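Mending coats in Jindcombe: a talk with Mwajuma Ogola

Last updated: Sunday, September 27, 2026

Mwajuma Ogola has been altering and mending clothes in Jindcombe for 9 years. She started with curtains and school trousers, working from the back of a dry cleaner's, and took over the lease when the owner retired. Coats now make up most of her winter work.

"People think of July as my quiet month, and it is for wedding clothes after the first week," she says. "But it's when I want the coats. If you bring me a coat in July you get it back in days. If you bring it in the first cold week, you join the queue with everyone else."

She learned to sew from an aunt and later trained under Baltasar Arrieta, a tailor who made her unpick her first lining four times. She still uses his shears. Her main machine is a second-hand Jostow that came with no manual and a broken foot pedal.

The job she is asked for most is a new zip. "Often the zip is fine and the slider is worn," she says. "A slider costs very little. I'd sooner change that and send you home." When the teeth have gone, the whole zip has to come out, and on a padded coat that can take most of an afternoon.

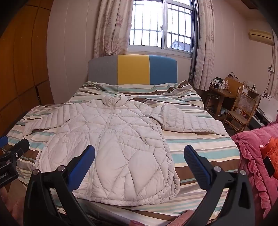

Padded coats are harder to mend than wool ones, Ogola says, and she charges more for them. Every line of stitching holds the filling in its place, so a seam opened for a repair has to be closed along the same holes or the filling creeps. Straight rows are simple enough to follow. A quilted jacket with seams that run on the diagonal and curve into leaf-like panels takes a good deal longer, and if it is white as well, any wandering stitch in the wrong thread will show. "I do those in the morning, by the window," she says. "I don't take them on after four o'clock."

She is firm about washing. Coats should come to her clean, with the pockets emptied, and she has sent a few back. At home she suggests a cool wash, very little detergent and a second rinse. "Then dry it slowly and keep shaking it out. Most of the flat coats I see only needed more time drying."

Some work she turns down. She won't patch a waterproof shell unless the customer accepts that it may let in water at the stitching, and she won't shorten sleeves with taped seams at all. Those go to Ignacio Zabala in the next town, who has the equipment for it.

Asked whether she would take on an apprentice, she says she has thought about it - the room is small and there is only one good chair. For now she is clearing the last of the summer hems.

Contact us | © 2026 Jindcombe | Back to top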